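I bought the Skelix vitamin D home test in February, mostly to see whether a finger-prick kit could tell me anything my surgery couldn't. The leaflet promises a result you can "trust". Trust how far, it doesn't say. 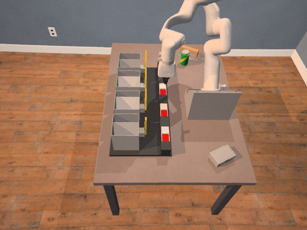 My first card came back at 70. The second, same finger, same morning, read 100. Both count as "healthy", so Skelix is happy. I'm less so — a gap like that would matter a lot lower down the scale.

Their website mentions 900 samples checked at a lab in Hordale, but I can't find the write-up anywhere.
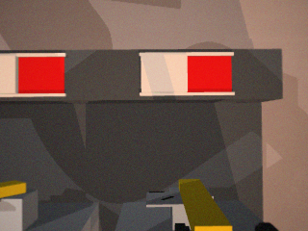

Red and white on dark grey.

I've emailed to ask for it. No reply yet.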